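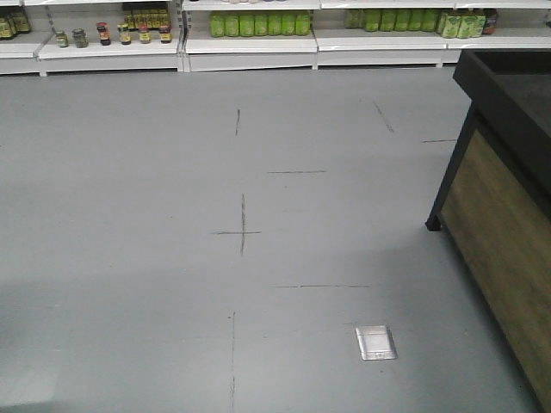 Shelving and the display counter, with plenty of floor between them.

Progress report no. 2: Rengifo (feature film, in production)
To: Elfriede Eder, Stindska Screen Fund
From: Corina Ortner, producer

Hi Elfriede,

Thanks for being so patient with this one. I promised it before the end of the shoot block and then the shoot block ate me alive, as they do. Here's where we're up to.

The shoot
We've now got 20 days in the can out of a planned 42, and we're half a day behind schedule. That half day was the ferry sequence (wind, then more wind, then a seagull that would not leave the boom operator alone). Ferdinand has rewritten the scene so most of it plays inside the ticket office, and I like it better this way! It's a quieter goodbye and it saves us hiring the boat again.

Luzius is directing beautifully. He's slower than I'd choose in the mornings and very quick after lunch, so we've moved the big dialogue scenes to the afternoon and everyone's happier, me included. The rushes from the Vemville week are the best thing we've done so far. I'll send you a private link on Thursday, colour not graded, so please forgive the green kitchen.

Cast
Sarmīte Rozīte is wonderful as the grandmother. She learnt the whole second act in English in under a month and she's now correcting the rest of us. We still haven't locked the brother. Our first choice took a telly series, fair enough, and we're down to two people we'd be thrilled with. I expect to have a signed deal before the next block starts in December, and none of his scenes fall before then.

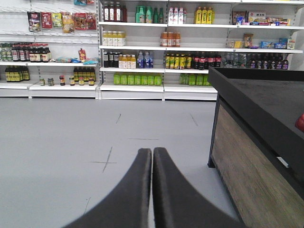 Money
We're on budget overall, with a bit of sloshing about between lines. Travel is over, catering is under (the pub in Vemville did us a very kind rate), and I've moved part of the contingency into sound after the ferry business. The updated cost report is attached as a spreadsheet. Could you please confirm you're happy with the contingency move? Your agreement says I need it in writing, and an email will do.

The third instalment is due when we hit the halfway mark, so you'll see an invoice from me before long.

Audience and sales
We held a small reading at the Ninder arts centre to test the new ending. More than 268 people put their names down, for a hall that seats far fewer, so we ran it twice in one night. The ending got a proper silence both times and then a lot of arguing in the foyer. Luzius wants to keep it. So do I. Two sales agents have asked for a look at the teaser, and I've told them both they'll have to wait for the edit.

Next up
Cast the brother, finish the farmhouse interiors, start the assembly edit, and sort out the music rights for the wedding dance. The last one is worrying me a little. The publisher has gone quiet, so Ferdinand is working on a version of the scene with a different song.

Give me a ring if anything looks odd in the numbers. I'm easiest to catch after 6 pm.

Cheers,
Corina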